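Gallery — Fukasard board-service gripper

Fukasard is the gripper kit Umumov sells for automated strip-down and refit of desktop and server boards. It ships as a two-link parallel hand with a wrist camera, a tool changer plate and 12 spare fingertips. The kit is rated for 80 mm of stroke, and the controller stores up to 248 taught positions across 13 board layouts. Cabling and mounting screws are included; the arm is not. Sites running the older Nijs controller need the adaptor board, ordered separately.

Wrist camera views are supplied at full width. Click to enlarge.

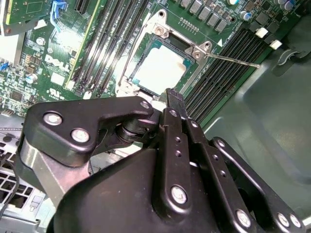

Prandovholm, October — Fingertip pointed at the lower edge of the processor socket on a Dell motherboard, still in its chassis. The retention lever runs out to the right and ends in a hook over the memory slots. The holes along the centre link are threaded.

Fingertips are a wear part and are sold singly or in sets. Lead times and the drawing pack are on the ordering page.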